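Nodumach Hilfe > Forum > Robotik in Schule und Verein > Navigation

Fahrroboter zieht auf dem Gehweg immer nach rechts zum Geländer

Gefragt am 6. März 2018 — 2 Antworten — Status: gelöst

Guten Tag an alle,

ich bitte schon am Anfang um Entschuldigung für mein Deutsch, es ist nicht meine Muttersprache, aber ich versuche, alles genau zu schreiben.

Wir sind eine Robotik-AG an einer Berufsschule und bauen seit November einen kleinen Fahrroboter für den Rallell-Wettbewerb, Klasse „Außenstrecke“. Die Aufgabe ist, dass der Roboter allein einen Gehweg entlangfährt, ohne Linie auf dem Boden, und vor einem Hindernis stehen bleibt. Das Fahrgestell ist der Bausatz von Stolteck mit vier Rädern, die Steuerung läuft auf einem Choo-Board. Vorne ist eine Weitwinkelkamera fest montiert, ohne Servo. Andere Sensoren haben wir noch nicht, nur die Encoder an den Motoren.

In der Halle fährt der Roboter sehr gut. Dort haben wir helle Wände und einen dunklen Boden, und die Software findet links und rechts eine Kante und hält sich in der Mitte. Draußen ist es leider anders. Auf der überdachten Strecke, wo wir üben, fährt er die ersten Meter gerade, und dann geht er langsam nach rechts in Richtung Geländer. Einer von uns muss dann die Stopptaste drücken. Auf der linken Seite ist eine Hauswand mit einem Absatz am Fuß, dort hatte ich eigentlich mehr Probleme erwartet.

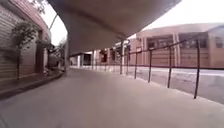 Übungsstrecke aus der Kamera des Roboters, unkorrigiert. Links Rolltor und Absatz, rechts Geländer und Straße.

Unser Programm macht zurzeit Folgendes: Bild in Graustufen umwandeln, Kanten suchen, die längste Kante links und die längste Kante rechts nehmen, den Schnittpunkt berechnen und auf diesen Punkt zufahren. Die Schwelle für die Kanten steht auf 90, das ist der Wert aus der Halle. Wenn ich eine niedrigere Schwelle nehme, bekomme ich sehr viele Linien von den Lamellen am Rolltor. Wenn ich eine höhere nehme, verschwindet der Absatz links, und dann wird es noch schlechter.

Meine Fragen sind also: Ist unsere Methode für draußen grundsätzlich falsch, oder sind nur die Werte falsch? Und wie behandelt man ein Geländer, durch welches man hindurchsehen kann?

Vielen Dank im Voraus für jede Hilfe!

Antwort 1 (3 Punkte weniger als Antwort 2)

Kamera schief montiert, wette ich. Hatten wir auch mal. Halter lösen, gerade ausrichten, fertig. Ansonsten Ultraschall dran, dann braucht ihr den ganzen Kantenkram nicht.

Kommentar der Fragestellerin: Danke, wir haben den Halter geprüft, er sitzt gerade. Mit Ultraschall sind wir unsicher, weil die Pfosten vom Geländer so dünn sind.

Antwort 2 — akzeptiert

Eure Methode kann draußen funktionieren, aber ich sehe in dem Bild mehrere Sachen, die ihr trennen solltet.

Erstens die Verzerrung. Das Rolltor und die Geländerpfosten sind am Bildrand nach außen gebogen. Wenn ihr daraus gerade Linien rechnet, liegt der Schnittpunkt leicht daneben. Bitte zuerst die Kamera mit einem Schachbrettmuster kalibrieren und erst das entzerrte Bild auswerten. In der Halle merkt man den Fehler vielleicht nicht so stark.

Zweitens das Geländer. Der Handlauf ist ein langer dunkler Strich und läuft ein Stück über dem Boden. Ich vermute, euer Programm nimmt ihn als rechte Kante. Dazu kommt noch die helle Markierung auf der Straße, die parallel läuft. Springt die Auswahl zwischen beiden hin und her, dann zieht der Roboter irgendwohin. Lasst euch die gewählte Linie farbig ins Videobild zeichnen und speichert 1000 Bilder von einer Fahrt, danach wisst ihr es sicher.

Drittens der Bildausschnitt. Das Dach, der Himmel und das Haus gegenüber helfen euch gar nicht. Schneidet die obere Hälfte weg, der graue Boden füllt sowieso die untere. Dann würde ich auf Fläche umstellen: ein Stück Boden direkt vor dem Roboter als Muster nehmen, ähnliche Pixel suchen, Mitte dieser Fläche ansteuern. Aber Achtung, die Fahrbahn ist im Ton nur wenig heller als der Gehweg. Ihr braucht also zusätzlich eine Grenze an den Fußpunkten der Pfosten.

Die feste Schwelle würde ich ganz weglassen und pro Bild aus der Helligkeit berechnen.

Kommentar der Fragestellerin: Sehr herzlichen Dank! Es war wirklich der Handlauf, in den meisten Bildern. Wir haben kalibriert und oben abgeschnitten, und er fährt jetzt 2 Runden ohne Eingriff. Die Sache mit der Fläche probieren wir noch, dort verstehe ich nicht ganz, wie groß das Muster sein soll.

Kommentar zu Antwort 2: Fangt mit einem Streifen so breit wie der Roboter an. Und bei Sonne noch einmal testen, euer Bild ist bei bedecktem Himmel entstanden, mit hartem Schatten vom Dach sieht der Boden anders aus.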